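Re: [grippers-list] Budget for second round of hand-held units, what am I missing?
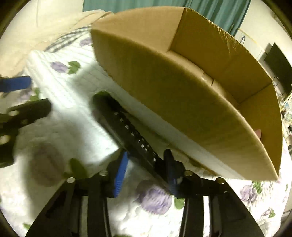
Gripper unit on the long black bar, cardboard box behind, bedroom set-up.

Hi all,

Sorry for the slow reply, I wanted to sit down with last year's spreadsheet before I answered because my memory for prices is terrible and always in the cheerful direction. I'll go through your points in whatever order they come up, with your message quoted where I need it.

> We have sign-off for another round of hand-held grippers and I have to
> put a number in by Wednesday. At the moment my sheet has the units, the
> cameras, postage and a bit for breakages. The boss would like one line
> per item and no "miscellaneous". We're collecting in people's homes,
> mostly bedrooms and kitchens, picking up and putting away everyday
> things. What did you forget the first time?

What did we forget! Finger pads, first and foremost. We budgeted for the grippers as if they were one solid thing you buy and then own, and the frames really have been like that. The arms and linkage plates on ours are all still going. The pads are another story. They pick up lint off bedding, they get sticky from tape and cardboard dust, and after a while the grip on anything narrow and smooth goes off. The first sign is always something long and skinny, a remote or a ruler or a wooden spoon, slowly swivelling in the fingers when you lift it by one end. We now treat pads like printer ink and they have their own line.

While you're there, decide on your pad colours before you order and put it in writing. We let ours drift between batches, so we have lighter and darker blues in the same drawer and I've spent more evenings than I'd like working out which recordings had which. It costs nothing to specify and it's a pain to fix.

> Is it worth buying pairs? I could get more people going if I bought
> singles.

I'd buy pairs, every time. We started with singles and the tasks people actually do at home just aren't one-handed. Anything with a box wants a second hand to hold the box still, especially on a mattress or a bit of foam where it slides about. People were steadying things with a knee or their free hand and then we had to throw the take away. I'd much sooner have fewer households with a proper pair each. If your sheet can't stretch to it, cut the number of households and keep the pairs.

Spares, then. For a round of 13 pairs I'd carry 2 complete spare pairs, charged and boxed up, ready to go out the same day. You'll be tempted to hold spare parts and do repairs as they come back, and yes, do that as well, but a household with no working gripper loses interest in about the time it takes to boil a kettle. We lost one that way in April and I was very cross with myself.

> Cameras are the biggest line. Can I go cheaper?

A bit, maybe. Don't skimp on how wide they see. The wide lens bends every straight line in the room and the corners go dark, and the first time you show it to whoever holds the purse they'll ask if it's broken. It's fine. What you get for it is the fingers, the thing being picked up and most of the room all in together, and you do want that. Where you can save is on the cards and mounts. We paid for the fancy mounts from Wedelach and they're lovely, but the plain ones from Gilov have held up just as well for us and the screws are easier to get at. Ask Gilov for their bulk sheet, they don't put it on the website.

I'd also put in a line for lights. Bedrooms are lit from one window more often than not, so a white surface on that side goes very bright and the inside of a box goes dim, and then you're squinting at what's in there. A little clip lamp per kit is the cheapest improvement we made. We were quoted 800 dollars for a set of proper panels from Agarwal and I said no thank you, and I'm still glad I did.

> Do you supply props or let people use their own stuff?

Both, and here's where I'd disagree with what was said on this list a while back about sending out a full standard kit. We did that, and the postage alone was dreadful. Now we send the odd few things that need to match between homes and for the rest we say use what you've got. You get flowered bedspreads and curtains in every colour and shelves full of bits and bobs, and that variety is what you're paying for in the first place. A plain cardboard box is the best prop there is. It's free, everyone has one, and you can stand it up or lay it on its side and you've got a whole different job out of it. Don't let anyone sell you a "standardised container set". I have a cupboard with one in it if you'd like to come and look at it.

The one thing I would buy is a surface. A slab of foam with a bit of thickness gives people a spot to work on when they're using the bed, and it gives you an edge to lean things against, so the gripper can get at one end without chasing it all over the quilt. Get the firmest you can. The soft stuff sags under a box and everything rolls into the dip. Foam takes up a ridiculous amount of room in the post, though, so get a quote on shipping before you fall in love with a size. We had ours cut locally and dropped off, and it came out cheaper than sending it.

> How many hours should I plan per household?

Plan for less than you think. I'd written down long sessions and people's wrists had other ideas. They aren't heavy, but you're squeezing the whole time, and reaching down over a low bed with one in each hand gets old quickly. We settled on 30 minutes and then a proper break, and the takes got noticeably tidier. For the budget this means your kit sits in each home for more days than your sheet says, so the thing that runs out first is kits and not people. It's worth redoing your schedule on that basis before you send the number up. I wish I had.

Some bits that don't deserve their own heading but did cost us money:

- Charging. Buy the multi-way chargers, one per kit, and label them. Labels too.
- Hard cases. We used cardboard to start and the linkage arms came through the sides.
- Screws. Get a bag of the right ones at the start. Somebody will drop one into a carpet in the first week.
- Storage. Double whatever you've got down. Then get a second copy of it, on a different shelf.
- Return postage. I forgot it entirely. The whole lot. Please don't.
- Your own time on the phone. It's real and it's a cost and it was mostly me, on a weekend.

On software I can only tell you what we use. We pay for Nudosent for checking the takes as they arrive and it does the job, although the seats are charged per person and it adds up if you let everybody have a login. We share two between us and take turns. If the rest of the list is using something cheaper I'd be glad to hear about it, because the renewal is coming and I'm not looking forward to it.

As for the "no miscellaneous" rule, we had the same one. I called mine "consumables and replacements", listed pads, screws, tape and cards under it in brackets, and it went through without a murmur. Same money, nicer name.

Happy to send you my sheet with the prices blanked out, just write to me off-list. The colours in it are a bit much and there's a tab at the end that doesn't add up, so ignore that one, I've been meaning to delete it. And do let us know what number you end up putting in, I'm nosy and I've got to do all this again myself for the kitchen round.

Cheers,
(same address as always for off-list mail)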